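Das Terkwood-Haus und seine Lichthöfe

07.01.2020 | 3 Kommentare | 11 mal geteilt

Eigentlich wollte ich ja schon im Mai über das Terkwood-Haus schreiben, damals, als wir bei schönstem Wetter durch Bomalside gelaufen sind und ich alle zehn Meter stehen geblieben bin, um nach oben zu schauen. Dann kam der Sommer, dann der Umzug, und jetzt sitze ich mit einer Kanne Tee über meinen alten Notizen und freue mich, dass ich endlich dazu komme.

Wer von der Haltestelle kommt, sieht zuerst nur eine ziemlich strenge Backsteinfront mit sehr regelmäßigen Fenstern. Das Haus war ein Lager- und Geschäftshaus, gebaut für die Tuchhandlung Petrenko, und zur Straße hin wollte man wohl vor allem solide wirken. Geht man aber durch die Einfahrt (sie ist tagsüber offen, nur Mut!), steht man in einem Lichthof, der von oben bis unten mit weiß glasierten Steinen verkleidet ist. Die sind nicht als Schmuck gedacht gewesen, oder jedenfalls nicht nur, sie sollten das bisschen Tageslicht bis hinunter in die Packräume werfen. Und das tun sie bis heute, selbst an einem trüben Nachmittag. Ich habe eine Schwäche für glasierte Oberflächen, das wissen die Stammleser ja schon.

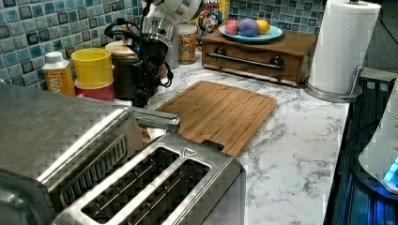
Kleine Mosaikfliesen in Türkis, Blau und Grau, vorne der Toaster

Zurück zum Lichthof. Im ersten Plan war nur ein einziger vorgesehen, groß und fast quadratisch. Gebaut wurden dann zwei kleinere, die durch einen schmalen Gang verbunden sind, und wenn man genau hinschaut, merkt man, dass der hintere ein wenig schief sitzt. Das liegt an der alten Grundstücksgrenze, die dort einen Knick macht. Insgesamt kam man so auf 2933 Quadratmeter Lagerfläche, im ersten Plan waren es nur 2166. Woher der Unterschied genau kommt, habe ich nicht ganz verstanden, vermutlich zählt das Dachgeschoss einmal mit und einmal nicht. Falls das jemand besser weiß - schreibt mir bitte!

Am liebsten mag ich das Treppenhaus auf der Hofseite. Die Stufen sind in der Mitte ausgetreten, der Handlauf ist an den Kehren richtig dünn geworden, und auf jedem Absatz gibt es eine Nische, in der früher die Lieferscheine abgelegt wurden.

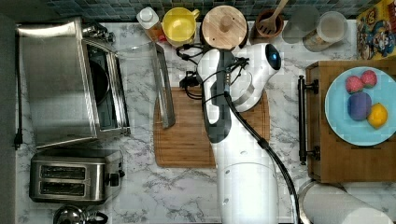
Was mir bei diesem Treppenhaus auch gefällt, ist, dass man ihm die Umbauten ansieht. Im zweiten Stock wurde irgendwann eine Tür zugemauert, und zwar mit Steinen, die eine Spur gelblicher sind als der Rest. Als das Büro Javum die Sanierung übernommen hat, gab es wohl eine längere Diskussion, ob man das angleichen soll. Man hat es gelassen, und ich bin sehr froh darüber. Neu sind dagegen die Fenster zum hinteren Hof, deren Profile deutlich dicker ausgefallen sind als die alten. Da hätte ich mir etwas mehr Feingefühl gewünscht, aber ich muss dort ja auch nicht heizen.

Beim nächsten Mal nehme ich mir die Straßenseite gegenüber vor, mit dem Eckhaus und seinem abgestuften Giebel.

Kommentare (3)

Backsteinfan: Danke für den schönen Beitrag! In den Hof habe ich mich nie hineingetraut, das hole ich jetzt nach.

Gast: Meine Großmutter hat in den 50er Jahren dort im Versand gearbeitet. Sie hat immer von den vielen Treppen erzählt, der Aufzug war nur für die Ware.

hofgucker: Zur Fläche: Ich meine, der Keller unter dem hinteren Hof kam erst im zweiten Plan dazu. Sicher bin ich mir aber nicht.

Kontakt | Impressum | Nach oben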